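Notebook, dye bench, September

Second run of the madder trial. The first lot came out more brick than red and Coralie wanted to know if it was the water or the alum, so this time I changed the water only. Tap for one pot, rain water from the Allallow butt for the other. Same wool, same mordant, same weight of root.

Wool: Clistel two-ply, undyed, 225 g in all, wound into 9 skeins of 25 g. Four to each pot and one kept back plain for comparison. Washed in the usual soap, rinsed until clear, left in cold water overnight. One skein had a greasy patch near the tie and I washed that one again.

Mordant: alum at the strength on the card. Dissolved it in a jug of hot water first, then added to the pan. Brought up slowly over an hour, held just under a simmer for another hour, left to cool in the pan. Ayuba asked why we don't add cream of tartar. We did in spring and the reds went towards orange, so I have left it out until we know what the water is doing.

Root: chopped, from the Tiwari sack, soaked the night before. Poured off the first soak water, as it was mostly yellow-brown, and kept it in a jar in case anyone wants a tan. Label is on the lid, not the side, sorry.

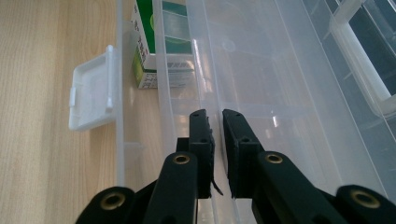

Does the rain water need anything added to it before it goes in the pot?

A pinch of chalk, stirred in well before the root. Madder likes some hardness, and rain water has next to none. I left it out of this run on purpose so that we can see the plain result.

Both pots started at 10.15. Kept the heat low the whole way. The thermometer in the tap pot reads 2 degrees high against the other one (checked them in the same jug), so I have corrected for that in the table at the back. The rain pot crept up to 74 while I was on the phone. I took it off the ring and put it back once it had dropped to 65. It may have dulled that batch a bit.

Pulled one skein from each after an hour, the rest after two. Left them to cool on the rack before rinsing.

Dry results, looked at by the north window:

Tap, one hour: coral, a little uneven at the ties.
Tap, two hours: good warm red, the nearest we have had to the Suno sample.
Rain, one hour: pale salmon.
Rain, two hours: orange-red, flatter than the tap.

So water does make a difference, though I would not swear to how much with the rain pot having overheated. Coralie prefers the rain two-hour for the border and the tap for everything else. Ayuba thinks the ties are too tight, and I agree. Figure-of-eight ties next time, 5 to a skein, and looser.

To do: repeat the rain pot with chalk and watch it properly. Cut strips for the light test and pin them in the window with half of each covered. Order more alum, the tub is nearly down to the bottom. Exhaust bath from the tap pot is in the lidded bucket under the sink, still a fair bit of colour in it, please don't tip it out.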